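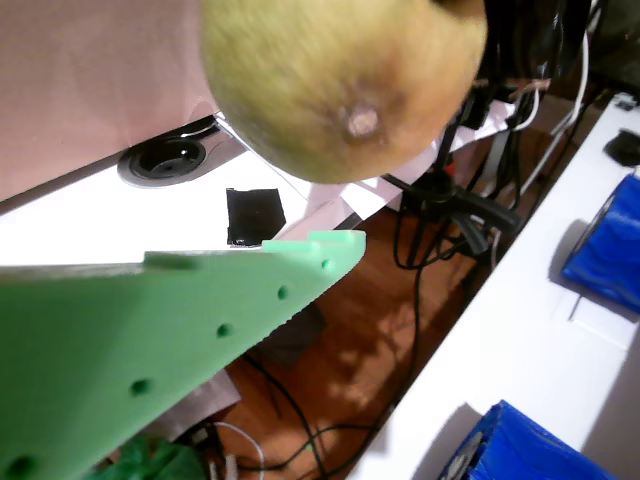 Botond Vass reckons I've been putting the wrong things in my green bin for years, and he told me so before I'd even got my hi-vis vest done up. Tea bags, mostly. He'd spotted me tossing one at the morning tea table and said the mesh on that brand would still be floating about in someone's veggie patch long after the tea was gone. Fair enough! I fished it out and put it in the red bin, and off we went.

So, the Brustley composting open day. I'd been meaning to go since they started it up, and this September I finally got organised, booked a spot and drove out past the turf farms with the windows up (wise, as I found when I wound one down at the gate). It isn't a terrible smell. It's somewhere between a wet paddock and a brewery, and after twenty minutes I'd stopped noticing it, though my partner certainly noticed it on my jumper that night.

They take the kerbside organics from our council and two others, plus a fair bit from greengrocers and cafes. We went round in two groups, 42 of us all up, which was more than they'd planned for. They ran short of vests, and a few people at the back had to make do with orange bibs from the local netball club. My group started in the receiving hall and the other lot started at the finished end, so they did the whole tour backwards and spent morning tea asking us what happens at the beginning.

The receiving hall is a huge shed with fast roller doors, and you watch from a walkway behind glass. A truck backs in, the door drops behind it, and the load goes out onto the concrete. Then a loader pushes it up into a heap and two people in cabs have a look for the nasties. I had honestly pictured lawn clippings. There was some of that, but also a garden hose, a good-sized plastic pot with the dead fern still in it, and one thong. Bags are the big headache, apparently. People see the word "degradable" and assume that means compostable, and the plant can only deal with the certified ones. The rest wrap themselves round the shredder shaft and somebody has to go in with a knife and cut them off. They'd kept one of these plastic dreadlocks to show us and passed it around. It was heavier than my toddler's schoolbag would be if she had one.

After the shredder everything goes through a trommel, a big turning drum with holes in it, made by Deschamps and painted a cheerful blue. Small stuff falls through, big stuff goes out the end and round again. I could've watched it all day. A boy of about six asked if anyone had ever ridden in it, and our guide said no so firmly that I suspect it comes up every tour.

Then the tunnels. These are long concrete rooms with air blown up through the floor, and each one gets filled, sealed and left to cook. We got to see the temperature readings on the control room screens, and I asked my one sensible question of the day, about what happens to meat and bones. They go in with everything else. The heat in the tunnels is what makes that okay, and it's also why you shouldn't copy them at home, where your heap in the corner of the yard never gets anywhere near as hot and you'd just be running a restaurant for rats. Citrus and onion are fine in the council bin too. I've been keeping mine out all this time on account of my worms.

Some 40 tonnes a day come through in spring, and less in winter when people aren't mowing. I tried to imagine that and couldn't, and then we walked out onto the maturation pad and I didn't have to. Long dark rows, each one taller than me, steaming away in the cold. You're allowed to put your hand near (not in!) and you can feel the warmth coming off. They turn the rows with a machine called an Ivier that straddles the whole thing and crawls along like something off a cane farm. Ours was parked up for servicing, which was a shame, and I hope they time it better next year. The kids were allowed to climb the steps and sit in the cab, so at least somebody was happy.

Lunch was sausages and a very good lentil thing, with actual plates and a washing-up station. I sat with a couple who run a small cafe and they had a proper gripe that I hadn't thought about: the compostable takeaway cups. They'd paid extra for them and then been told this plant won't accept them, even the certified ones, as the lining is a different matter from the bags. I asked about it in the question session and the answer was a bit woolly, to be frank. Something about the next contract. I'd have liked a straighter reply, and so would the couple, who'd come a fair way to hear it.

The afternoon was the Wustoseo stand, and that was more of a sales pitch. They make a benchtop caddy with a filter in the lid, and there was a fellow doing demonstrations with a bucket of carrot tops. It's a nice enough caddy. I've got an old ice cream tub with a sheet of newspaper in the bottom and it does the same job, so I kept my wallet in my bag. I did pick up the free fridge magnet with the yes and no list, and it's already settled two arguments at our place (pizza boxes yes, baking paper no).

What I really wanted was the compost. Every visitor could take home two bags, bring your own, fill them yourself from the trailer near the exit. I'd brought old potting mix bags, and I'd recommend something smaller, because full ones are a beast to lift into a hatchback. It's lovely stuff, dark and crumbly. Mine had a few little flecks of plastic film in it, maybe half a dozen per bag, and one fruit sticker. I've started peeling the stickers off before anything goes in our tub. It takes no time.

If you're thinking of going, bookings open on the council website a few weeks ahead and the morning tours fill first. Wear closed shoes — they will turn you away in sandals, I saw it happen. Prams can't go on the walkway. Parking is on the grass to the left of the weighbridge, and there's a toilet block there but not another one until you're back at the lunch tent, so plan accordingly. I've spread one bag on the tomatoes bed and the other's still in the boot.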